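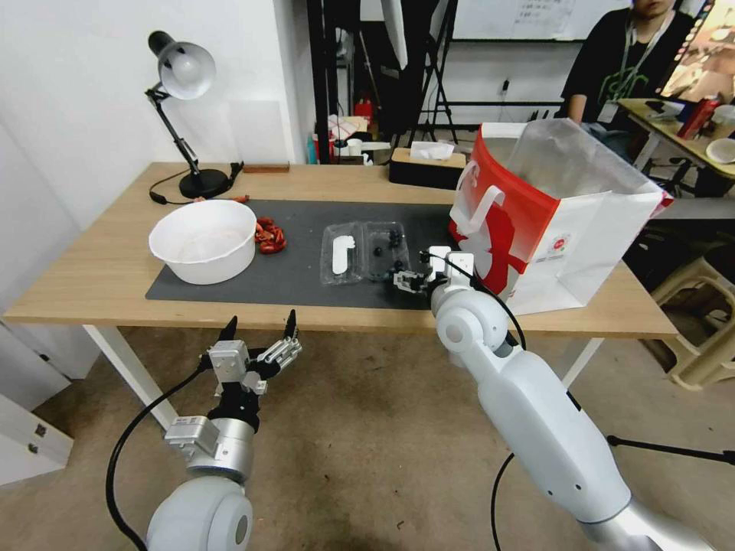
A deposit on food containers, one reader wrote in July, would only move the cost from the hauler to the shopper, and the shopper is already paying the hauler. The second half of that is correct. The first half assumes the cost stays the same size when it moves, and I don't think it does.

Imstead accepts clear hinged containers in the curbside bin. They go to the Marnura sorting line, where most of the trouble begins. A bottle is a fairly predictable object. It has a neck, it has a known wall thickness, and it crushes into a shape the optical sorter can read. A clamshell is thin and flat once it is crushed. It rides up the screens with the paper, and it often carries a label whose adhesive doesn't release in the wash. Two containers that look the same on the shelf may be made of different plastics. The line has to treat them as unknowns.

Clamshell with two compartments, berries in one of them.

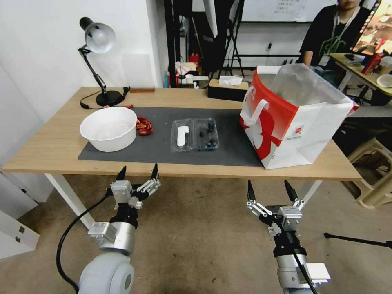 Blueberries in the right-hand side of a divided container.

The current town policy handles this by education. There is a leaflet. It asks residents to rinse, remove labels, check the number on the base and close the lid. I have nothing against leaflets, but this one asks a household to perform four inspection steps on an object weighing a few grams, every time, with no feedback on whether the steps were done right. No plant manager would design a process that way. Quality control belongs where there are fewest hands and the most information, and in this case that is the packer.

My proposal is narrow. Every packer selling into the town's stores would choose from a short list of approved plastics and wash-off adhesives. Packers who stay on the list pay nothing. Packers who don't would pay a fee per unit, set at whatever the line spends pulling that unit out of the paper. The deposit would come later, and only for the larger sizes, if the first step fails to bring the reject rate down.

The Fereo trial is usually cited against this. Fereo ran an approved list for 12 months, and 90 packers signed up at the start. Critics point out that the list was dropped. It was dropped when the grant ended, before the second round of bale audits, so it tells us very little either way. What it did produce was a usable adhesive test: 300 labels per batch, a fixed wash temperature, a fixed time, pass or fail. That test can be copied tomorrow at low cost.

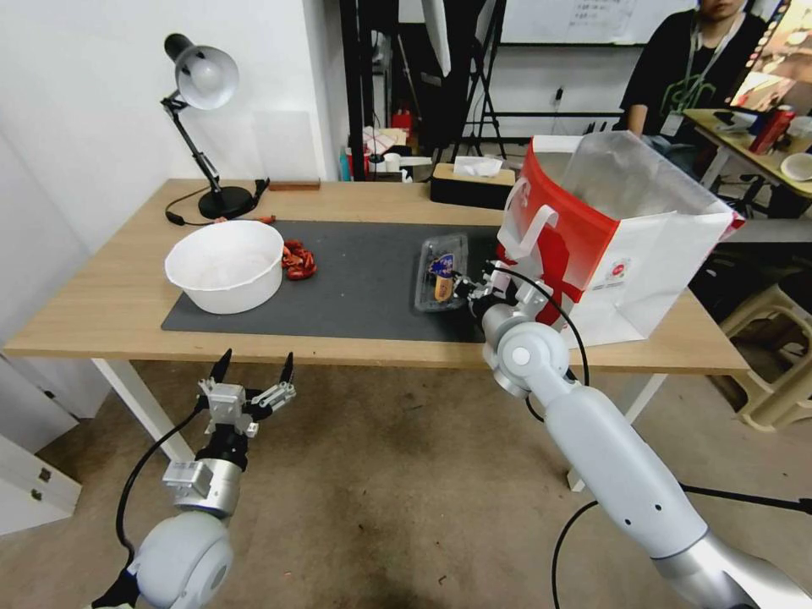
Food with a blue-and-white label, packed in a clear container.

Labels deserve more attention than plastics get in this debate. A full-face paper label can hide the material from the sorter entirely, and ink carried into the wash water tints the whole batch. A smaller label on a single face would solve a good part of this with no new equipment - the change is made once, in a print file.

Mahama went the other way and banned hinged containers outright. I would not follow it. Soft fruit needs a rigid wall and some airflow, and fruit thrown out at home is also waste. A ban counts the container and leaves the contents off the ledger. 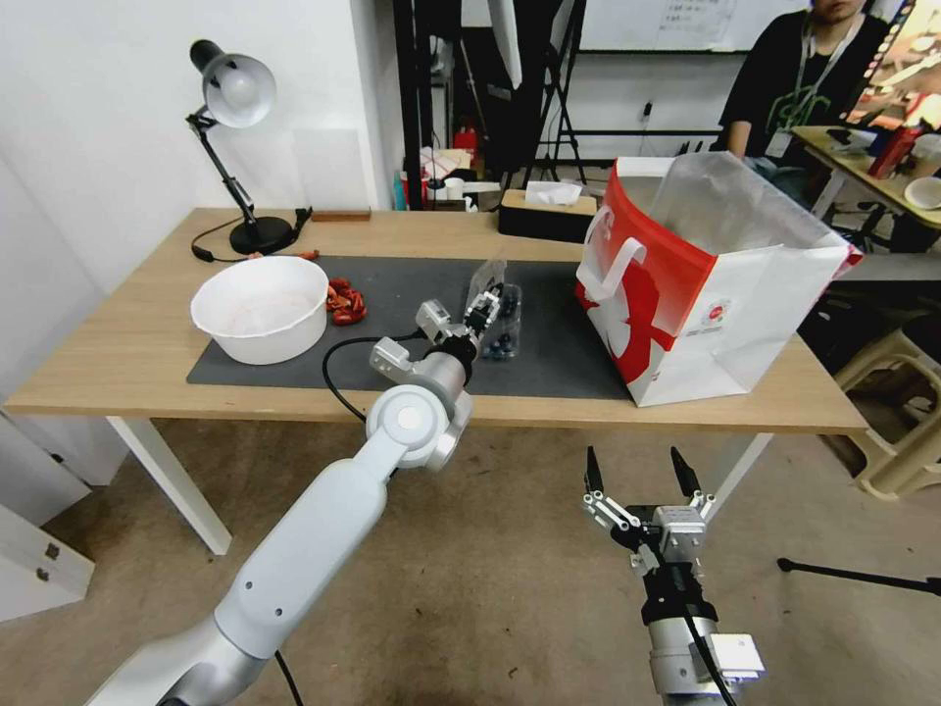 Corinne Aldous

The fee schedule should exempt anyone packing fewer than 500 units a month. Below that level the paperwork costs more than the plastic, and farm stands have no purchasing department to read a specification. The exemption should be reviewed once the first year of bale audits is in, with the audit figures published by plastic type and by label type, in a file people can open.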